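Refill shop to open second branch on Urkeck market square

Saturday, December 1, 2018

Good news for anyone in Urkeck who is tired of throwing out plastic bottles – Kimix, the refill shop that has been doing so well over in Inemen, is opening a second branch in the old Bermúdez bakery on the market square. The doors are due to open in March, and the shop will sell washing-up liquid, laundry soap, vinegar, soda crystals and plenty of dry food by weight.

The Inemen shop began as a stall on the Saturday market and moved indoors once the queue started blocking the cheese van. It now stocks 30 kinds of dry goods, from red lentils to three sorts of oats, and on a busy morning it can be hard to get near the scales!
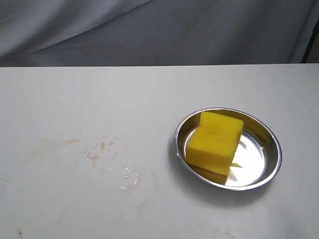 Shoppers bring their own jars and bottles, weigh them empty at the door, fill them up and pay for what's inside. If you forget yours, there is a shelf of clean donated jars to help yourself from. Labels can stay on as long as the lid fits, so that giant pickle jar at the back of your cupboard will do very nicely.

The Bermúdez bakery has stood empty for seven years, and plenty of people will be thrilled to see lights on in there again. The big front window and the tiled floor are staying. So is the long counter, which needs a good scrub and a new top at one end. The bread ovens are too far gone to save, sadly, but their brick arch will be kept as a nook for the flour bins.

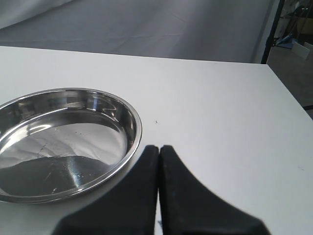
Before the move, Kimix is running two free household cleaning mornings in the market hall, and they are well worth getting up for. You'll learn to mix a simple scouring paste from bicarbonate of soda and a drop of washing-up liquid, how to get limescale off taps with vinegar, and what never to mix with bleach. A shallow steel dish with a rolled rim, like this one, is perfect for stirring up the paste – it rinses clean in seconds and won't mind being knocked about. Bring an old cloth and an empty jar with a lid, as everyone gets to take some paste home.

There will be tea, and cake made with flour from the Inemen bins (the ginger one is superb, get there early). Children are welcome with an adult.

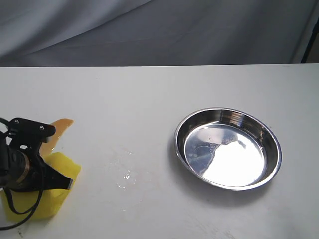 A white tabletop against a grey cloth backdrop.

Places at the cleaning mornings can be booked at the Inemen shop or at the library desk in Urkeck. Kimix is also looking for Saturday staff for the new branch, and application forms are on the counter in Inemen. Spare jars can be dropped off there too, washed and with their lids on, please.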